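Progress report to Magesa, June
Project: Totik storage and floor layout, Eltness site
Prepared by: Nyokabi Mollel

Work in this period covered the ground floor sorting room. Floor positions have been marked out in yellow tape, directly on the grey carpet, and crates have been brought in on the blue wheeled cart.
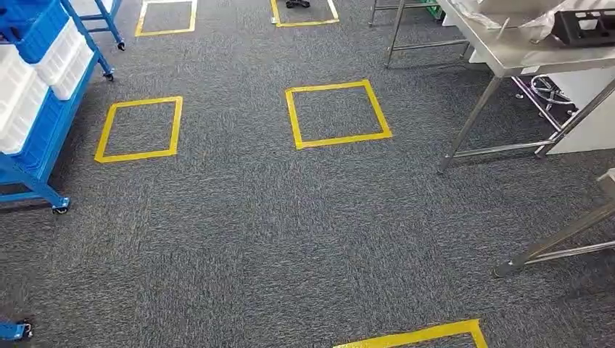
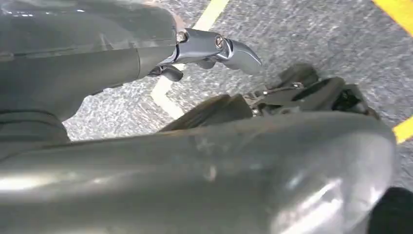
## Floor marking

- Each taped square is the standing place for one stack of crates. Squares are set out in a loose grid, with walking space between them.
- Tape was chosen over paint so that positions can be changed during the trial. One square is not true. These will be re-laid once the final spacing is agreed with Hotaser.
- Tape wear will be checked at the end of each month.

## Crates and cart

- Blue and white plastic crates are both in use. The colours do not yet carry a meaning; a proposal will follow in the next report.
- The cart has slanted shelves, and crates rest on it at a tilt. Loading limits per shelf are still to be confirmed by the supplier.
- Stock listed to date: 2361 items, of which 141 have no storage code.

## Spending

Tape and labels were bought within budget. The 20 extra crates approved last period have been ordered and not yet invoiced.

## Next period

1. Assign codes to the 141 uncoded items.
2. Correct the skewed squares.
3. Run the layout for four weeks without changes and record any crates left outside their marks.

A decision on the second room is needed from Magesa before further tape is ordered.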